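Handheld battery drains while docked and "charging" - Adville dock

scartbox_dan
Member
2023-09-22

Handheld is the Hollholm with the OLED panel, dock is the Adville from the same bundle. With the unit docked and a game running, the battery indicator drops from full to the mid eighties over an evening. The charging icon stays on the whole time. In sleep mode it charges normally. Firmware is current on both. Is this a bad dock or a bad battery?

tilewalker
Senior Member

Neither, probably. The dock negotiates a lower power profile if the video output comes up before the charger handshake finishes. Unplug everything, connect the power brick to the dock first, wait for the LED to go solid, then HDMI, then seat the handheld. Report back with what the power page in settings says.

scartbox_dan
Member

Did that. Power page says "external, limited" in both plug orders. Brick is a Montes I had from a laptop. The original is in storage.

tilewalker
Senior Member

Then start with the brick. A laptop supply can have plenty of total wattage and still lack the voltage step the dock asks for. When it can't get that step it falls back to the next one down, and under load that won't cover the handheld plus the dock's own USB ports.

kpl_ferrite
Member

Disagree that it's the brick. I have the same Montes supply and it negotiates fine on my Adville. The April revision of the dock changed the port controller, and the older boards are the ones showing "limited". Check the label underneath. If the serial has no letter suffix, it's the old board.

tilewalker
Senior Member

Montes shipped that model with different output tables under the same part number. Yours working says nothing about his. Read the small print on the brick, not the model number.

kpl_ferrite
Member

I have an inline meter and two docks. Same brick, same cable. Old board settles on the lower profile, new board doesn't. That isolates it pretty well.

tilewalker
Senior Member

It isolates it for your brick.

scartbox_dan
Member

No letter suffix, so old board. The output line on the brick is worn and I can't read the middle of it. Should I open the dock and look at the controller?

kpl_ferrite
Member

No need. Borrow or buy a Genetti charger rated for handhelds and repeat the test with nothing in the USB ports. If it still says "limited", the dock is the problem. 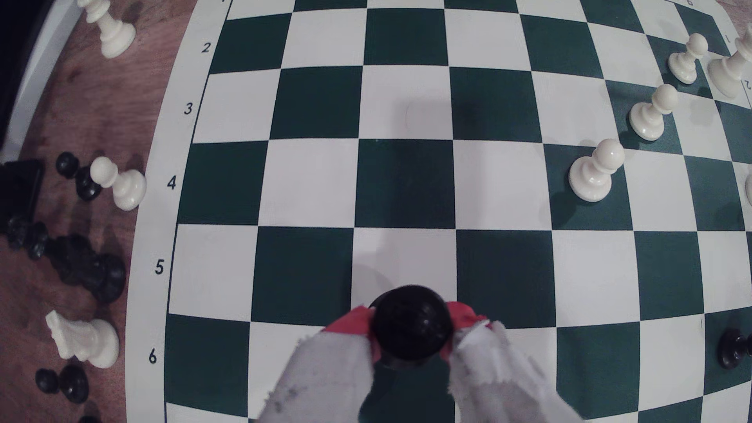
Also check battery health while you're in the menus. Mine reports a full charge capacity of 4000 and has more than 2 years on it. If yours reads far below that, the percentage will fall faster than the power deficit explains, and you'd be chasing two faults at once.

lowpass_mo
New Member

Same symptoms, old board, original brick. Capping the frame rate and turning panel brightness down one notch was enough to hold the battery level. The built-in screen stays powered in dock mode unless you disable it under display options - that setting resets after every firmware update.

tilewalker
Senior Member

With the original brick it should never show "limited". That does point to the board in your case. I'd still swap the supply first on Dan's, it's the cheaper part.

scartbox_dan
Member

Genetti ordered. Screen was on in dock mode here too, turned it off. Will post the power page reading with all 4 USB ports empty.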